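Griltcombe Match Board — Set-up Guide
Section 2: Putting up the board and getting it ready for kick-off

Read this whole section before you drill anything. Section 1 covers unpacking. If parts are missing go back to Section 1, don't start.

Before you begin

Board is heavy. Two people to lift, always. Keep players and spectators off the touchline while you work.

Needed: spirit level, 13 mm socket, the bolts from bag A, a ladder that reaches. Not needed yet: bag B, that's for the away dugout sign, see Section 4.

CAUTION: Do not connect power until step 9. The board wakes up as soon as it gets power and the digits cycle through every number. It will also sound the horn.

Mounting the frame

1. Pick the spot. Both benches should be able to read the clock, and so should the referee from the far corner flag. Low sun behind the board makes the digits hard to read — check at the time of day you normally play.

2. Fix the top rail first. Level it. Tighten by hand only.

3. Hang the bottom rail from the top rail using the two straps. Straps stay on until step 6.

4. Check the gap between the rails at both ends. Same gap both ends. If it's off, slacken the top rail and start over from step 2. Annoying but quicker than fixing it later.
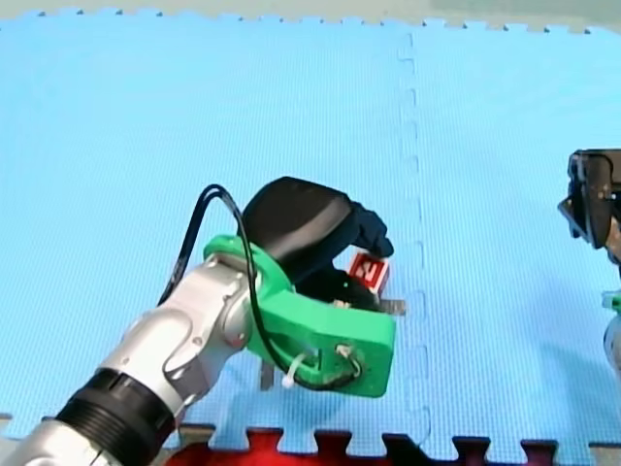
5. Now tighten the top rail with the socket. Then the bottom rail. Snug, don't lean on it. Overtightened bolts will pull the insert out of the wall and we can't replace that under warranty.

6. Take the straps off. Keep them, you need them again if the board ever comes down.

Note: Wulotthorpe posts (sold separately) come with the rails already fitted. If you have those, skip steps 2 to 6.

Hanging the board

7. Lift the board onto the top rail. One person each end, lift together. You should hear the catches click. No click, lift it off and try again. Do not push down on the board to force it.

8. Swing the bottom edge in and fit the two locking pins. Push each pin until the ring sits flat.

CAUTION: A board with only one pin fitted can swing out in wind. Don't leave it like that overnight. Don't leave it like that at half time either.

Power and first start

9. Plug in. Digits cycle, horn sounds once, then you get 0 – 0 and a stopped clock. If the horn keeps going, unplug, wait for the digits to go dark, plug in again.

10. Switch on the handset. Hold HOME and AWAY together until the handset beeps. That's it paired. Board remembers the handset even after a power cut.

11. Walk to the dugout with the handset and add a goal. Take it off again (hold MINUS, press HOME). If the board doesn't respond from there, move the antenna on the back of the board so it points straight up. Still nothing — see Troubleshooting at the end of the section.

Note: one handset per board. Pairing a second one drops the first without any warning.

Setting the match type

The board leaves the factory set for adult soccer, two halves, clock counting up. Youth leagues mostly want something else. Change it before the match, because you can't change it once the clock is running.

12. Press MENU. Use the arrows to get to MATCH. Press OK.

13. Choose the number of periods, then the length. Press OK after each. If you don't press OK it goes back to the old setting and dosen't tell you.

14. Choose UP or DOWN for the clock. Check with your league. Most want UP. With DOWN the horn sounds by itself at zero, and that can confuse players if the referee is adding time.

15. Added time: press ADD once for each minute. Up to 5 will show on the small panel. For more than that the panel just stays at 5 and the clock keeps running as normal.

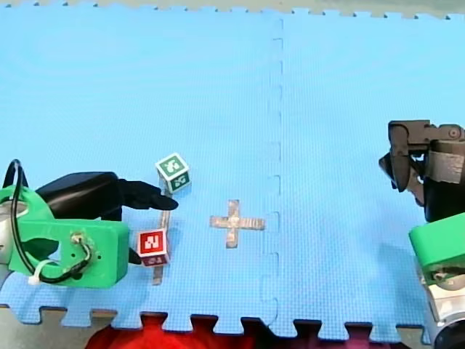 16. Press MENU again to leave. The board shows the first period and a stopped clock. Ready.

Team names

Names go in from the handset, one letter at a time, slow. Do it the evening before. The board holds your own club name for good, but the visitor's name clears at power off.

Long names get cut. Pick your own short form or the board will pick one for you, and it isn't always polite.

Running a match

Start the clock on the whistle, with START. Same button stops it. For a goal press HOME or AWAY one time, wait for the digit to change, then let it be. Pressing again while it's changing adds a second goal.

Goal ruled out? Hold MINUS, press the team. No horn on that one.

Abandoned match: press STOP, then hold MENU until the clock blanks. The score stays up untill you clear it.

After the match

Power off at the wall, not at the handset. Handset goes back in its pouch and indoors. Batteries don't like a cold shed in January.

Wipe the front with a damp cloth. No solvent, no pressure washer. Digits are rated for 1,000 matches before you should expect any dimming, then order the Sakalauskas replacement strip, which fits all Griltcombe boards. Older Belness strips don't fit, the plug is different.

Troubleshooting

Board lights up but no clock: match type not saved. Repeat steps 12 to 16.

Handset beeps, board does nothing: low batteries, or another handset has been paired. Change the batteries first, then repeat step 10.

One digit dark: unplug, press that digit firmly at its corners, plug in. Still dark, needs a new strip.

Horn very quiet: take the shipping tape off the horn. It's on the underside, clear tape, easy to miss.

Score wrong after a power cut: the board saves the score when the clock stops. Anything scored with the clock running may be lost. Put it back in by hand and tell the referee.

Next: Section 3, Wind and winter storage.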